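Kushwaha Snack Counter Kit – sample data and README

Maintained by Blažena Vlček and Iman Naciri, Daline
Sample release 2, updated in May

What is in this package

Recordings made with the Snack Counter Kit, so that a team can check the data before it buys or rents the kit. The full kit is sold with a two-finger gripper, the wrist camera mount, the recording software and a set of props. The package you downloaded holds only data and the small reader script. You do not need a robot to open it.

The sample has 3,384 episodes. Of these, 777 have a written instruction in English, checked by a second person. The rest have only a short task code, explained in tasks.csv.

Tasks

Most episodes are pick and place on a counter with food items, toy food and containers. The items go in or out of baskets, trays, racks and a stepped display stand. A typical short one is the toy sandwich and the round wicker basket, with the sandwich held upright between the fingers.

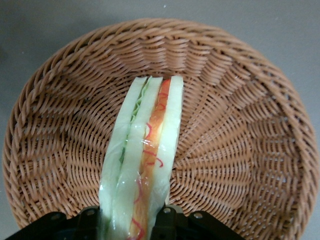
Folder layout

episodes/ – one folder per episode, with video, joint positions and gripper opening
tasks.csv – task codes and their meaning
props.csv – the 37 props, with weight and outside size
splits/ – our suggested train and test lists
reader.py – loads one episode, needs Python 3.10 or newer

Each episode folder has a file called meta.json. The field "operator" is a number and can not be linked to a name. The field "success" was filled by the operator directly after the episode, and Nesma Hegazy checked it again from the video. If the two did not agree, the value is null. Please do not read null as a failure.

Views

The wrist view is the main view. It shows the fingers at the bottom, and the white gripper body with the green accents when the mount is set in the wide position. In the close position you see mostly the fingers and the object between them. The field "mount" tells you which position was used.

Crowded layouts are harder, and we advise testing on them before you decide anything. They can have Snickers bars up on the clear stand, Coca-Cola bottles lying in the drink rack and foil containers stacked in a basket, all in the same view.
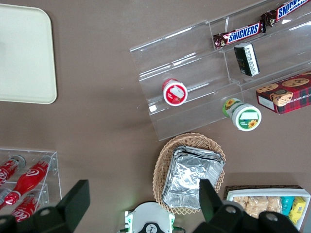
For such layouts the depth estimate is weak on the clear acrylic and on the foil. We did not correct it. Maja Dudek tried two filters in our Brusside office, and both removed good points together with the bad ones, so the raw values stay.

Known problems

Glare on shiny plastic can wash out the color of an object. Do not use color alone to find the props.
In about 2 percent of the episodes the gripper opening is recorded one step late. They are listed in splits/late_gripper.txt.
Props can be partly outside the wrist view, also the one that is being held.

License and contact

The sample is free for research and for internal evaluation. For use in a product you need the kit license. Brand names on the packages belong to their owners, who have no part in this release.

Questions on the data go to Iman Naciri. For prices and rental ask Mechthild Grabner at the Fivov office, she answers on Tuesday at the latest.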